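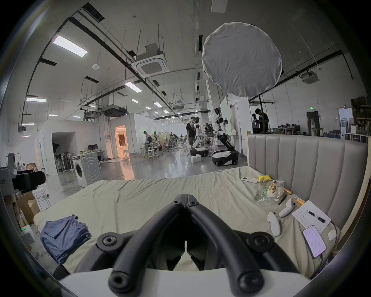 How many demonstrations should a uni student team record for a cloth-folding project with hand-held grippers?

Plan on 100 to 200 good ones for a single garment and a single fold, recorded by the same two or three people. Below that the policy tends to copy your accidents, and above it you're better off changing the garment than repeating it.
Posted by Owino

More from the asker, Stomov

Third-year mechatronics, team of four. We have one semester and a booking on the lab from 4 pm most afternoons. The task is to fold a T-shirt on a bed-sized surface. We've only got as far as charging the grippers, so anything about set-up or sorting the recordings would help too. Marks are split between the working demo and the report, if that makes a difference.

Kimutai Nyaga

We did almost the same project last year, so I'll go through what we changed along the way. The team was called Astura and the report got a decent mark. The demo folded most of the time.

Our total was 204 recordings, and after sorting we trained on 105 of them. That sounds wasteful but the first lot were done before we'd agreed on anything. One person started from the sleeves, another from the hem, and the model couldn't make sense of both.

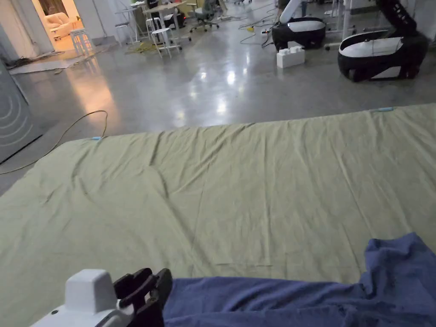
Background cloth took up more of our time than the garment did. A sheet that slides when you lift a sleeve gives you a different scene at the end of every fold, and you can't fix that later. Get some small clips like the light-blue ones along the far edge and put them well apart. Check them between takes, too. Choose a sheet colour that stands out from the garment - green under blue was easy for us to see when we were going through the video, and it made labelling quicker. Wrinkles in the sheet are fine. We ironed it once and the results were no different, so don't bother.

How we ran a take

Start with the shirt dropped in a heap, step back to the same spot, say the take number out loud, then begin. One person records and one writes in the log. Swap over after 20 takes. Your wrist gets tired before you notice, and tired takes are the ones with the snatchy movements in them.

Keep your sleeves and the strap tidy. Loose cuffs brush the cloth and move it, and then the shirt has shifted with no gripper anywhere near it.
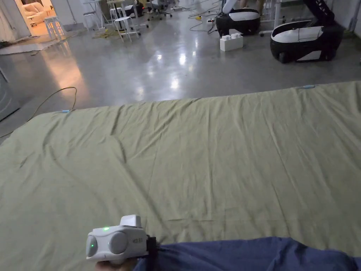 Before you press record

Look at the lights on the gripper every single time. Ours were green when it was ready. We lost a whole afternoon because one gripper had gone to sleep and we were watching the shirt, not the device. Make it the first line of your checklist.

Do the calibration at the start of each session even if nothing has been moved. Ours took 90 seconds. Write the result in the log, as the report markers asked us for it.

Sorting

Throw out a take if the garment leaves the sheet, if either gripper drops it more than once, or if someone talks you through it halfway. Keep slow ones. Keep ones with a small recovery in them, as long as the fold ends up square. We threw out all our recoveries the first time and the robot had no idea what to do after a missed grasp.

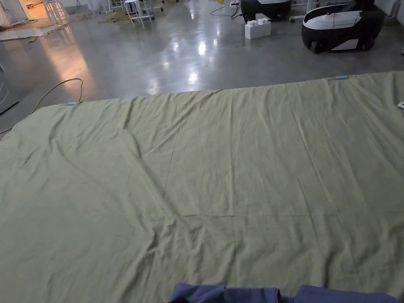
Gisby

Agree with most of that but I'd vary the start more than Kimutai did. If you put the shirt down in the same place each time, it learns the place. We put ours near the bottom edge of the sheet for some takes, off to one side for others, and turned it around as well. Darker shirts are worth including - navy folds are hard to read when the lighting is dim, and you want to find that out before demo day.

Also back up to two drives. We had one.

Stomov

Thanks all. We'll get clips tomorrow and write the checklist tonight. Kimutai, did you keep both sleeves-first and hem-first takes in the end, or only one?

Kimutai Nyaga

Only sleeves-first. The hem-first ones are in an appendix. If you have time at the end you could train a second model on yours and compare them, which gives you another results table for the report.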